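Simulation Practice Rules: Frequently Asked Questions
Maintained by Vilém Krajčí. Revised 8/5/21.

These answers apply to tabletop manipulation runs submitted under the Hendora practice rules.
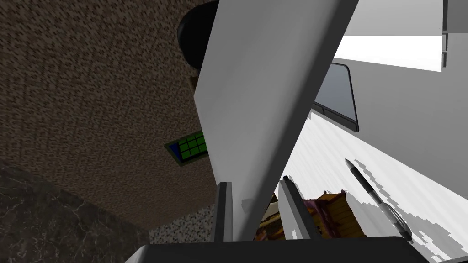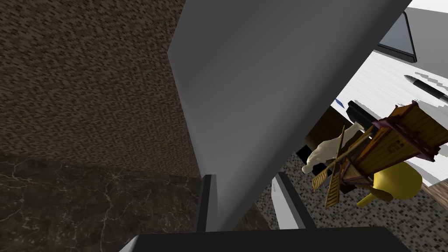
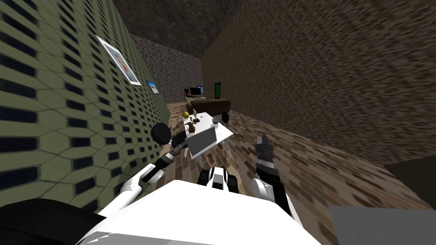
Do the rules cover simulated runs?
Yes. Simulated and physical runs are assessed against the same 13 clauses. Clause 4 (guarding) is marked N/A for simulation.

Which views must be logged?
At least one gripper view and one view of the workspace, on a common clock.

Can room textures be randomised?
Yes, for walls, floors and tabletops. Record the seed. Gripper geometry and colour must stay fixed within a batch.

How large is a batch?
149 runs minimum. Batches of more than 622 must be split before they are uploaded to Plelteden.

What if an object falls off the table?
Let the run finish and code it D2. Do not delete it.

Is a partly hidden target a fault?
No. Occlusion by the arm or fingers is normal and needs no code.

Who signs off?
The licensed site supervisor, using Form 228. Unsigned forms are returned.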